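Fullomham picnic grounds to reopen in April with longer hours and new grass

PRESS RELEASE - for immediate use

The picnic grounds at Fullomham will open again to the public in April after a winter of drainage and reseeding work. Entry stays free, and the gates will be open until 8pm through the summer months.
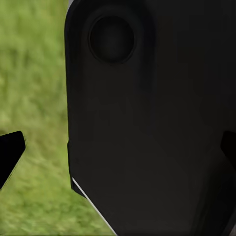 E. Sönmez

The grounds closed in November so that the lower lawn could be drained. Visitors will know the problem well. After heavy rain the ground near the stream path stayed soft for weeks, and for much of last spring the lower half had to be roped off while the upper half took all the wear.

Contractors Fenex have now laid 102 metres of new drain under the lower lawn, running down to the existing ditch. The trenches have been filled and levelled and the whole area sown with a hard-wearing mix of rye and fescue. A second sowing will follow in March on any patches that are slow to come through.

The upper lawn has been spiked and top-dressed but not dug up. It will look much as it did before, and the old beds along the north side have been left as they were.

There are 54 bookable pitches this season, up from last year. Each pitch is marked by a numbered peg and has room for a group of up to eight people. Larger groups can book two pitches side by side if they ask at the time of booking. Half of the pitches will be held back every day for people who turn up without a booking.

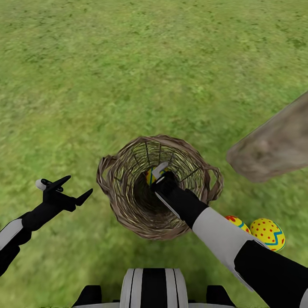

Bookings open in the first week of March through Iteo, which also runs the ticketing for the Fullomham summer concerts. A pitch can be reserved up to 4 weeks ahead, for the morning, the afternoon or the evening. There is no charge, but groups who can no longer come are asked to cancel by 9am on the day so that the pitch can go to someone else.

Ball games are welcome on the upper lawn. Barbecues, including the throwaway kind, are still not allowed anywhere on the grass. Last summer's scorch marks took until October to grow out, and some of them had to be returfed. Dogs may come in on a lead.
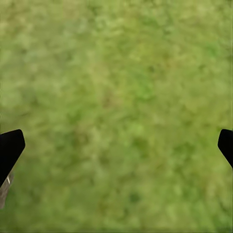

Grass seen from above

Parking has changed. The small car park by the east gate will be for blue badge holders only, and all other cars should use the field on the far side of the lane, where there are 80 spaces. The path from the field to the gate has been resurfaced and is suitable for pushchairs and wheelchairs. Cycle stands are beside the gate.

The refreshment kiosk will open at weekends from April and daily from June - a notice at the gate will give the hours. The drinking water tap, which was out of use for most of last season, has been replaced.
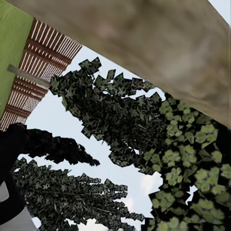 Treetops against a pale sky

Notes to editors

The grounds will be open from 8am to 8pm from April to September, and from 9am to 4pm in October. They may close at short notice in high winds.

The lower lawn may open later than the upper lawn if the new grass needs more time. Any delay will be posted on the Fullomham website and at both gates.

Press enquiries: Fullomham grounds office, weekdays, 10am to 3pm.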